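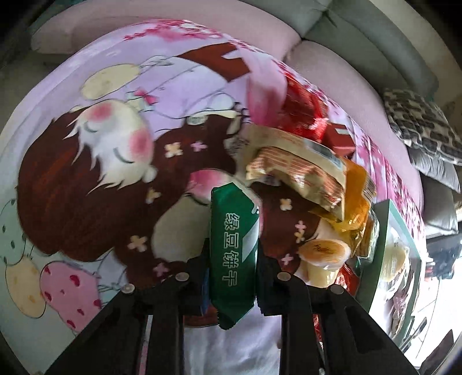 Mung bean biscuits (绿豆饼干), dark green packet. The rest of the snack pile is on the blanket behind.

1/ Sorting the snack stash before Thursday's train to Girkolholm. Method below for anyone who packs food by throwing it at a bag.

2/ Turn everything out on a blanket first. A hard table is worse: round things roll. Pink and lilac print optional.

3/ Sort by how badly it crushes. Biscuits and anything baked go in last, upright, crimped end down. Foil-wrapped stuff can fill gaps.

4/ Sealed pudding or jelly cups travel level, lid up, low in the bag. Carleen Mahuika disagrees and packs hers sideways. I have seen the inside of her rucksack.

5/ Weight limit I set myself is 713 g for food. Kitchen scales, bag included. First attempt was 97 g over, so the second packet of crackers stays at home.

6/ Mung bean biscuits are dry and fairly crumbly. Good with tea, poor over a keyboard. Once open, fold the top over twice and clip it. Mine keep for around 7 days like that.

7/ Nikau Pirihi asks if the red box is going. Yes. It's small and it stacks.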